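# The Standing Coat Rack, Considered as a Structure

A freestanding coat rack carries its load at the top and resists tipping at the bottom, and the two ends are usually designed by different habits of mind. 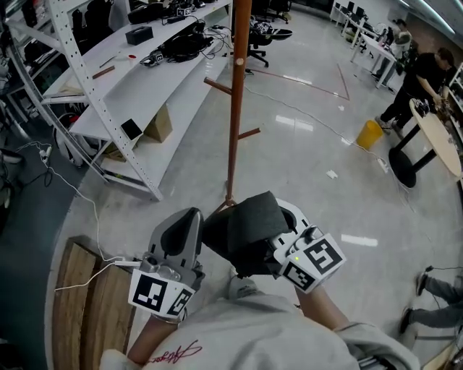 The classic post-and-peg rack has one upright, a base, and pegs set at staggered heights. Wall hooks outperform it in every mechanical respect. It survives because it needs no drilling, moves when the furniture moves, and occupies very little floor. In shared offices and workrooms, where walls are often glass or rented, those points tend to settle the matter.

## Where the load goes

A winter coat hung on a peg exerts a moment about the edge of the base. Moving the peg outward increases that moment in direct proportion, and so does adding a second coat on the same side. The height of the peg matters less while the post is plumb. Once the post leans, height begins to count, and a rack that felt secure at rest can go over from a sleeve being pulled.

Frida Norðdahl, who repairs and refits wooden furniture in Ledthorpe, tests every rack the same way. She hangs a 2 kg weight from one peg, leaves the opposite side bare, and pushes the post at shoulder height. "If the far edge of the base lifts before I've really pushed, I add mass low down," she says. "I don't touch the pegs until that's sorted."

Her usual fix is a steel disc, 200 mm across, screwed to the underside of the base. On tile she adds felt pads, replaced when they compress. Hard glossy floors show up an uneven base immediately: the rack rocks, the joint at the foot works loose, and the rocking gets worse.

## Peg angle and spacing

Pegs set square to the post shed garments. An upward angle holds a collar loop and still lets a scarf slide off when wanted. Too steep, and thick fabric bunches against the post.

Staggering the pegs up the post keeps coats from stacking at one level. Low pegs suit bags and umbrellas, and a bag hung low on the opposite side does some of the work of a counterweight. The Killudine, a beech model Norðdahl sees often, spaces its pegs 400 mm apart vertically. She considers this generous for jackets and about right for long coats.

## Joints

Most failures occur where the peg enters the post. A glued dowel in a shallow hole will loosen under side loading. Roltow uses a threaded insert, which can be retightened but may crush softer wood around it. Brøndum prefers a through-wedged tenon, slower to make and difficult to remove. Norðdahl drills out failed dowels one size up and reglues, then leaves the rack unloaded overnight.

## Placement

Keep the rack out of the turning path of wheeled chairs and away from loose cable runs. A caster striking the base does more damage than any coat. Leave clearance on the peg side for the garments themselves, which take up far more width than the bare post suggests. Retighten threaded pegs in September, before the heavy coats return.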